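Home | Visits | Catalogues | Manuscripts | Contact

Open day at the Rornirik reading room: the Polla legends collection

3/17/25 | 8 comments | Share 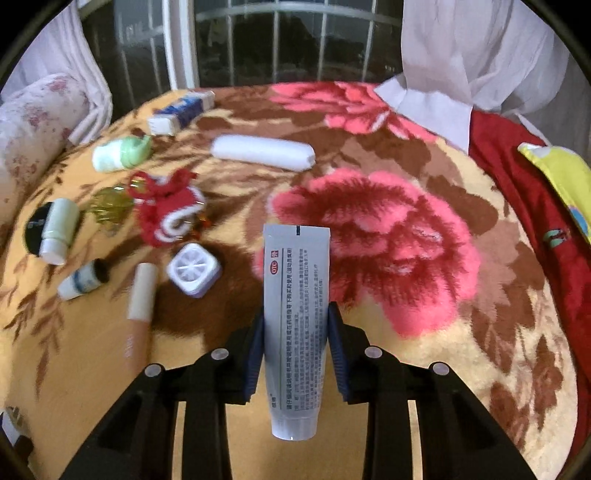
What does the Polla collection hold?
Printed editions, manuscript copies and typed transcripts of regional legend, 2939 catalogued items in all, the bulk of them concerned with the Trenutska cycle and its later retellings.

The open day ran through the morning and was split between the reading room and the catalogue office. Visitors were issued a reader's slip at the desk and asked to leave bags and pens in the lockers. Pencils were supplied. Groups were limited to 10.

The first session dealt with the cycle itself. Trenutska is a hill king who gives up his name in return for a harvest and is afterwards known only by his title. The story survives in two branches. In the shorter, he recovers the name from a ferryman and dies on the crossing. In the longer, a daughter recovers it and rules in his place. Most popular editions print the longer branch and relegate the ferryman to a note. The presenter's view was that the shorter branch is the older, on the grounds that its place names are consistent and those of the longer are not. I found the argument reasonable but incomplete, as place names can be tidied by a copyist as easily as muddled by one.

Two copies of the Salazar edition were on the table. The second printing corrects the order of the river episodes and adds an index of personal names, but drops the variant readings from the foot of the page. Anyone citing the text should state which printing was used. The catalogue previously entered both under a single record, and the records have now been separated.

The second session covered cataloguing practice. Each legend is assigned a heading by principal figure, then by episode, then by language of the copy. Variant spellings are kept as cross-references. A figure with no fixed name, such as the ferryman, is entered under function. Of the total holdings, 892 items have full episode-level entries and the remainder have a title record only. Work is proceeding by shelf order, so coverage is strong for the early printed books and thin for the transcripts.

The transcripts were the most useful part of the visit. They are typed on one side, with the teller's dialect retained and a standard version facing. Several contain episodes that do not appear in Salazar, among them a version in which the harvest fails regardless. The grey boxes are not yet open to general request, and copies must be ordered through the desk.

Practical points: the room is on the upper floor, with a lift at the rear entrance. Photocopying is charged by the page. The colour plates may not be copied. The printed handlist is out of date and the card drawers should be checked as well.

A further session on the river episodes is planned for May.

Share this | Print | Back to Visits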